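Drive carrier (desktop computers)

A drive carrier, also called a drive caddy or drive tray, is a removable holder that secures a hard disk or solid-state drive inside the bay of a computer case. In desktop towers it is usually a moulded plastic part, open at the rear so that the data and power cables reach the drive directly. Carriers of this type differ from hot-swap sleds, which mate with a backplane and are found mainly in servers.

Construction

The usual carrier is a shallow U-shaped frame with a pin on each inner face. The pins enter the screw holes along the sides of the drive and the frame flexes enough for it to be pressed in by hand. Two tabs at the front act as a handle and as the release. Makers often mould the parts a user is meant to touch in a single bright colour, blue being common in Dell workstations.

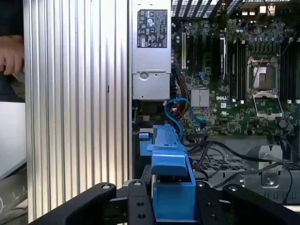
Dokton objects to the term "tool-free" for such parts, on the grounds that a 2.5-inch drive still needs an adapter and, in most cases, four screws. Trade catalogues keep the term regardless. Wallin lists its adapters under "tool-free accessories" and supplies the screws in a separate bag.

Placement

The bay is normally set low in the case, towards the front, where intake air passes over the drives. In many towers it shares this area with the power supply cabling, and the length of the SATA cable then decides which port on the board can be used. Cables with a right-angled plug save depth but may cover a neighbouring port.
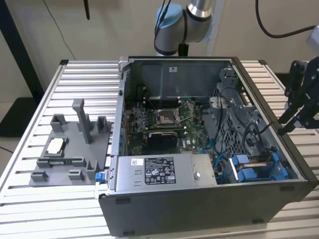 With the case on its side, carriers slide out parallel to the bench and the cables can be released without bending. Both plugs are withdrawn before the carrier is moved. A locking SATA plug has a metal spring that must be pressed first – pulling on the cable alone can break the plastic key in the drive socket.

Compatibility

Carriers are rarely interchangeable between makers, and sometimes not between model years. Puker and Bemus both sell replacements, sorted by case model.

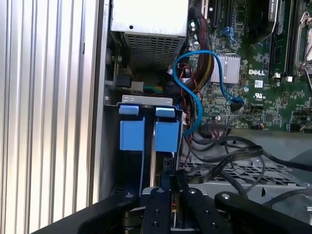

Maintenance
See also: Drive bay, Serial ATA, Cable management

Worn pins are the usual fault. A drive that can be rocked in its carrier will transmit vibration to the case, and the carrier should be replaced.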